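The Table Where Everything Lands

A month of trying to keep one flat surface clear, and what I learned from the stuff that kept coming back

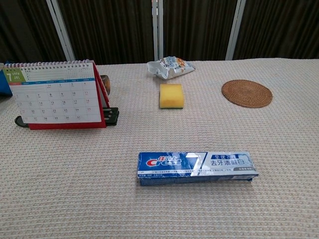
I have a theory that every home has one surface that does all the work. In my mother's house it was the top of the washing machine. In my first apartment it was a radiator cover, which was fine until the heat came on. In the place I live now it's the table, and I've been losing an argument with it for years.

So in July I decided to pay attention. I wasn't going to do a big cleanout, and I wasn't going to buy a set of matching bins (I've bought the bins before, I know how that goes). I just wanted to look at what was on the table every evening, put away whatever had a home, and write down whatever didn't. I used a notebook from Stirnine, the little stationery store near my bus stop, because it was the closest one to the register and I was in a hurry.

Let me start with the tablecloth. It's one of those waffle ones, white and beige, with all the little raised squares, and I love it more than a person should love a tablecloth. I got it at Girel when they were closing out their summer linens, and it has survived spaghetti, candle wax and a very bad attempt at homemade blackberry jam. The thing about waffle texture is that it's kind to you from across the room. Crumbs settle into the squares and you can go a whole day believing you have a clean table! Then you put your forearm down and find out.

I shake it out the back door now, every night, before I do anything else. That one change did more for the room than the rest of the month put together. You can't shake out a tablecloth with things on it, so everything has to come off first, and once a thing is in your hand you're halfway to putting it where it goes. I'd read versions of this tip in magazines for years and skipped right over it. Well, now I'm the one writing it in a magazine, and you may skip over it too.

On to the residents. The desk calendar has been there longest, and I'll defend it to anyone. It's the stand-up kind, spiral across the top, a red stand, the month in a green label up in the corner. I have a phone. The phone has a calendar, and the calendar makes noises at me. But a phone calendar only tells me about things I've already told it about, and the paper one just sits there showing me the whole month while I eat toast. I look at it and think, oh, it's nearly the end of the month, I should call about the gutters. I have never once had that thought while looking at my phone.

I did try moving it. For a few days it lived on the bookshelf in the hall, where I walked past it maybe a dozen times a day and never looked at it. Then it went on the kitchen windowsill, where the steam from the kettle got it and the pages started to curl. Back to the table it went. In the notebook I wrote "calendar: lives here," and I felt a surprising amount of relief. Some things on the table are supposed to be on the table. I'd been treating every single object as evidence against me, and that's a tiring way to walk into a room.

The coaster is the same. It's a round woven one, and for most of its life with me it was part of a stack that I kept in a drawer, very neatly, and never used. You know who opens a drawer for a coaster while holding a hot mug? Not me. One coaster left out gets used every day. I gave the rest of them to my sister.

Then there are the travelers, which is what I started calling anything that belongs in another room and has stopped for a rest. A sponge is a classic traveler. I carry one in from the kitchen to wipe up a ring of coffee, I wipe up the ring of coffee, I see a letter I meant to open, and the sponge stays. By evening I'm at the sink wondering where the sponge went. One week I found three of them on the table at once, and I had bought a new pack on the way home because I thought we were out.

Toothpaste is another one. Anything that comes home from the drugstore gets unpacked on the table, and the kitchen things get walked to the kitchen, and the bathroom things wait. The bathroom is upstairs, you see. A box of Crest can sit by my elbow through several dinners while I squeeze the last sad bit out of the old tube every morning and think, I must get more toothpaste. I've done this with shampoo, with cotton swabs, and once with a shower curtain that stayed folded on a chair so long that guests thought it was a throw.

What fixed the toothpaste problem was the bottom stair. I put a shallow basket there, from Trotaria, the secondhand place with the good chairs, and everything that needs to go up goes in the basket. My rule is that I can't go up to bed without it. It isn't a perfect rule (I have stepped over that basket in my socks at midnight, more than once), but the stuff gets upstairs within a day or two, and before it could take a month.

And then the wrappers. I have no theory about wrappers. I eat a snack at the table, I crumple the wrapper, and I set it down as if somebody were coming by to collect it. The trash can is under the sink, behind a cabinet door that sticks. For the first half of the month I scolded myself. In the second half I took the little wastebasket out of the spare room, where it had been holding one old receipt since we moved in, and stood it next to my chair. That was the end of most of the wrappers. It took me 3 minutes, if you count washing out the basket, and I'd put up with the mess for years.

I mentioned all this to the woman at the counter at Gajewski, the hardware store where I went for something to fix the sticking door, and she laughed and told me her surface is the piano. Her family hasn't been able to lift the lid in months. She sold me a small tin of wax for the hinge and the edge of the door, and told me to try it before I started sanding anything. It worked on the edge. The hinge still complains.

Now for the part I was dreading, the little stuff. Bottles, holders, things with slots in them that once held other things. My notebook is full of entries like "black holder, pens?" and "lid, no jar." For these I finally gave up on deciding in the moment. They went into a shoebox, the shoebox went on a closet shelf, and I told myself I'd go looking in there whenever I missed something. I went in for a tape measure and for the spare key to the shed. The rest I'll deal with in January, when it's dark at five and sorting a shoebox sounds like an evening out.

A few things I'd pass along if you want to try a month like this. Do it in the evening, after dinner, when you're already up and carrying plates. Write things down for the first week even if it feels silly, because you'll see the same four or five objects turn up over and over, and those are the ones worth solving. Don't start with the drawers. I started with the drawers last time and ended up with tidy drawers and a table I couldn't see. And leave out whatever you reach for every day, even if it would look nicer put away.

I should also say that my table is not clear. I'm writing this at it, in the afternoon, with the calendar on my left and a mug on the coaster, and the mail came an hour ago and you can guess where I put it. There's a catalog in there with a sale on linens, too, and I've already folded down the corner of the page with the napkins.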